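Projet Gistum, point d'avancement de février

Bonjour à toutes et à tous,

Je vous avais promis un point avant la fin du mois, le voici, un peu en vrac comme d'habitude (mais avec les chiffres cette fois !). Pour mémoire, la subvention couvre la reprise des séries de mesures de débit et de hauteur d'eau sur le bassin de l'Ernon, avec un contrôle qualité digne de ce nom avant de les verser dans Gistum.

Côté import, on est bien. Les 23 stations sont chargées, y compris les deux du haut bassin dont les fichiers m'ont donné du fil à retordre : séparateur décimal qui change en cours d'année, heure d'été appliquée un coup oui, un coup non, et une colonne température glissée au milieu sans prévenir. J'ai écrit un petit script de reprise pour ça, il est dans le dépôt avec le reste et il resservira sûrement.

Le contrôle automatique tourne toutes les nuits à 2 h. Il cherche les trous, les valeurs figées, les sauts trop brusques et les doublons d'horodatage. Au dernier passage il a levé 1 110 alertes, ce qui paraît énorme, je sais ! Une bonne partie vient d'un seul et même défaut, des enregistreurs Drikier qui répètent la dernière valeur connue quand la sonde ne répond plus. J'ai ajouté une règle qui regroupe ces répétitions en un seul épisode, et la liste devient lisible. Je préfère quand même relire chaque épisode à la main avant de marquer quoi que ce soit comme invalide, parce qu'en étiage une hauteur d'eau peut très bien rester plate pendant des heures.

Là où je suis en retard, c'est sur les courbes de tarage. Le bureau Pretorius nous a livré les jaugeages, mais pour plusieurs stations il manque la date de validité de la courbe, et sans elle impossible de recalculer les débits proprement. J'ai relancé, j'attends. En attendant je garde les hauteurs brutes et je laisse le champ débit vide, plutôt vide que faux.

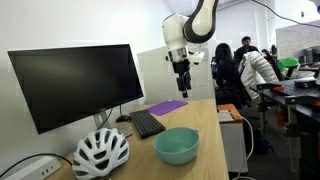 Dernière mise à jour de la page : février, 17 h 40

Pour le budget, presque 40 % de l'enveloppe est consommée, essentiellement du temps de travail et l'hébergement de la base. Je n'ai rien à redemander pour l'instant. Si la reprise des courbes traîne trop, je vous proposerai de décaler la livraison des profils annuels, sans toucher au total.

D'ici au prochain point, je voudrais finir la relecture des épisodes Drikier, mettre en place le journal des corrections (qui a changé quoi, quand, et avec quelle justification, vous aviez insisté là-dessus et vous aviez raison) et vous ouvrir un accès en lecture pour que vous puissiez fouiller vous-mêmes. Il me faut juste la liste des adresses à autoriser, envoyez-la-moi quand vous pouvez, même incomplète !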